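About Delmont

Delmont reads warranties, service plans and repair quotes for people who suspect they are paying for nothing. Quite often they are. Gearóid Tierney and Wendy Sedgwick started the company after comparing two kitchen appliance plans that cost very different amounts and covered the same hinge. 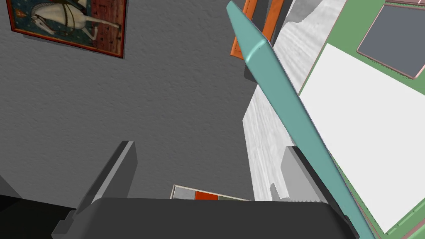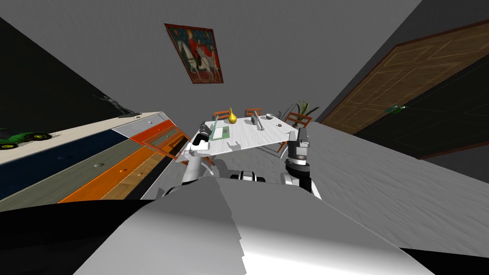

Computer renderings: a teal object with a raised band, and a white tabletop.

We don't sell insurance. We don't take referral fees, and we would be wary of any adviser who does and says it makes no difference. You send us the contract, we mark the parts that matter, and you get it back within 4 business days with a plain opinion on whether to sign.

To date we have read 696 contracts. We are not going to tell you how much our clients saved, as we have never seen a figure of that kind we believed, and we'd have to guess at ours.

What you pay

One flat fee per contract, the same for a toaster as for a furnace. Contracts longer than 3 pages of fine print don't cost extra. Long ones tend to repeat themselves.

Who we are

Gearóid handled claims for a home warranty seller and has read most of the excuses. Wendy taught high school English and checks every opinion before it goes out. Our Irberg office is open by appointment. We answer our own phone, slowly in January, when the holiday purchases start to break.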